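Progress report to the Giteck Fund, live music strand
Reporting period: March to the end of May
Prepared by: Hanne Overgaard, program lead, Forkby Music Room
Date: 5/31/22

## 1. Status

The program is running on schedule. Weekly open stage nights restarted in March after the winter closure and have continued without a missed week. The Saturday afternoon series started one week later than planned. Both lines of activity are inside budget. One item, the replacement of the stage monitors, is late and is covered in section 4.

## 2. Activity in the period

### 2.1 Open stage

Sign-up moved from a paper sheet at the bar to a form that opens at noon on the day. Each act gets a fixed slot of two songs plus changeover. Under the old arrangement slots ran long in the first hour and the last names on the list often did not play. Since the change, every act that signed up and was present at its call time has played.

A house drum kit, a bass amp and a guitar amp stay on stage for the whole evening. Players bring their own cymbals and snare if they want them. Changeovers are shorter as a result, and the sound engineer can keep one base mix for the night. The mix is saved on the desk and recalled at line check.

Sign-ups from solo singers are strong. Sign-ups from full bands are weaker than the application assumed. Bands report two obstacles: the early call time, and the lack of parking on the Stulten side of the building. We have moved the band slots to the second half of the evening. The parking problem is outside our control for now.

### 2.2 Saturday series

The series has 18 dates, of which the first block is complete. All acts in the block were paid the agreed flat fee of 400 dollars on the day, by transfer, against a signed invoice. No act canceled. One act played as a duo in place of a trio, with notice, and the fee was not reduced.

Programming was split between Forkby and Wan so that acts traveling in could play both rooms on the same weekend. Wan handled its own door and bar. Shared costs were limited to printing and one night of lodging per visiting act. The split worked well enough that we intend to keep it for the second block.

Attendance figures are in the attached spreadsheet. The counter at the side door failed on one date and that row has been left blank.

### 2.3 Sound training

Herman Nugroho ran the beginner sound sessions on the main desk. Topics were gain structure, monitor sends, feedback control and safe shutdown. Trainees shadowed an open stage night before working one under supervision. Two have now run a full evening and are on the paid rota.

The session on wireless microphones was dropped. The room owns too few units to make it worthwhile, and the time went to a second session on monitors, which trainees had asked for.

## 3. Spending

Spending against the main lines is as follows.

- **Artist fees:** on budget. All invoices received and paid.
- **Sound engineer hours:** slightly over. Extra hours were needed in the first two weeks of the new sign-up system. Hours have since returned to plan.
- **Training:** under. The unspent part is the wireless session.
- **Equipment:** under, due to the monitor delay.
- **Print and promotion:** on budget. The poster run was cut back and the saving moved to paid listings.

We ask for approval to move the training underspend to engineer hours. The change does not affect the grant total.

## 4. Equipment

The replacement monitors were ordered in March. The supplier has changed the delivery date more than once and now gives no firm date. The existing wedges still work, but the one at stage left distorts at moderate level and has been moved to the drum position. If there is no confirmed date by the next report we will cancel and buy a comparable model from stock, within the same budget line.

Cable stock has been tested and relabeled. Faulty microphone leads were repaired in house where the connector could be replaced, and thrown out where the fault was in the cable run. Stage power was inspected and passed.
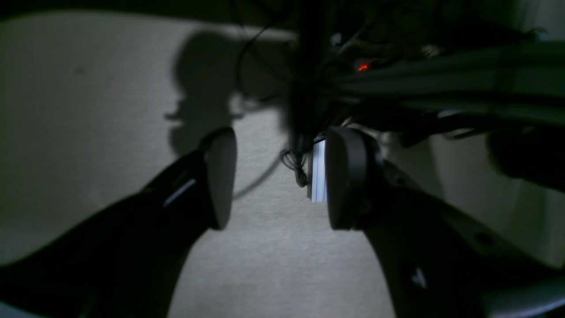

*Two dark gripper fingers with rounded pads, facing each other across an open gap.*

## 5. Risks

Band sign-ups may stay low through the summer. The later slots are the first measure. A second option is one band-only evening a month, which would need an extra engineer shift.

Noise is being watched. Level readings are taken at the rear door during every Saturday show and kept in the venue log. No complaints were received in the period.

## 6. Next period

Contracts for the second block of Saturday dates go out first. The open stage form will get a field for backline needs, so the engineer has them before doors. Herman will schedule one more beginner course if the transfer in section 3 leaves enough on the training line.

Attachments: attendance spreadsheet, artist payment list, training register.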